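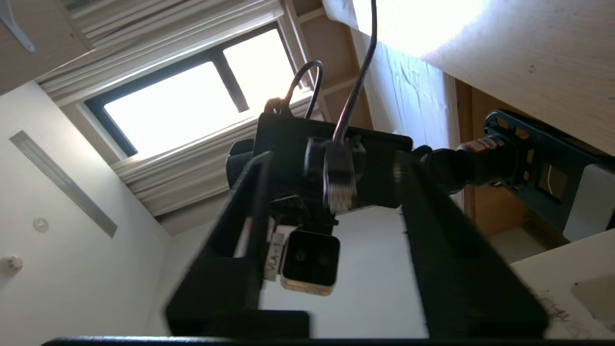 Maëlys Coste
December 28, 2018

To: Efe Garba, Vindero small works fund
Re: Zirna, upstairs room, progress so far

Efe, sorry this is short and a bit out of order, trying to get it to you before the office shuts. Longer version with receipts to follow.

Where we are. Walls done, white all over. Window wall done too except the trim at the bottom, more on that below. Cabinet frame is up around the window, light wood as agreed. Blinds are hung. Floor not started. Lighting not started, but see my note, I think we can spend less there than we planned.

Walls first. Two coats in the end. The old color kept coming through on the long side and I didn't want to leave it patchy. Paint came to $378 with rollers and tape, which is $59 over the line in the budget. I've taken the difference from the shelving line for now, tell me if you'd rather it was shown seperately.

Window. We kept the old one, dark frame and the bar down the middle, instead of replacing. New one was quoted in August and the price was silly. Frame got sanded and the catch was replaced. Still sticks a little on damp mornings. I can live with it, the people using the room can probably live with it, but putting it in writing so it isn't a surprise at the walk-through. Daylight is very good up there, the white wall helps a lot. That's why I'm asking about the lights.

Blinds. Cream, the horizontal kind. They don't hang right yet. Slats bunch up at the bottom and sit in a heap along the lower edge. Drop is too long for the opening, my mistake, I gave the supplier the measurement from the outside of the trim. They'll shorten them for $77 or we can do it ourselves with a pair of scissors and some patience. I'd like to try ourselves first. If I wreck one I'll pay for it.

Cabinet. Frame only at this point, no doors, waiting on hinges from Tai. They have been promised twice. The side near the window needed packing out as nothing in that corner is square. Screwed to the wall properly, I hung off it. Still to come is oil on the wood, which I want to do with the window open, so that waits for milder weather. If you want doors on everything we are fine on money. If you're happy with open shelves on the upper part I'd move what's left over to the floor.

Problems. The hinges, as above. Also the radiator valve, which is not in our scope but leaks a little, and I'd rather not lay a floor next to it. Have asked the building for a plumber, no answer yet. Could you give them a nudge? They answer you faster than me.

What I need from you:

Yes or no on moving $59 from shelving to paint.

Yes or no on fewer ceiling lights. Plan had 3 fittings. I think one over the door side would do it, with a lamp on the darker side for evenings.

Doors or open shelves up top.

Next up. Trim under the window, then blinds shortened, then the floor once the valve is sorted. Boards are ordered but not delivered, I told them to hold off so they aren't lying on the landing for weeks. Cabinet doors whenever the hinges show up. I won't give an end date untill the plumber has been, any date I gave you now would be a guess.

One more thing, the key. Spare is with the front desk downstairs, in an envelope with your name on it, so you can look in without waiting for me. Mind the wood by the window, it's unfinished and marks easily.

Will call after the break.

Maëlys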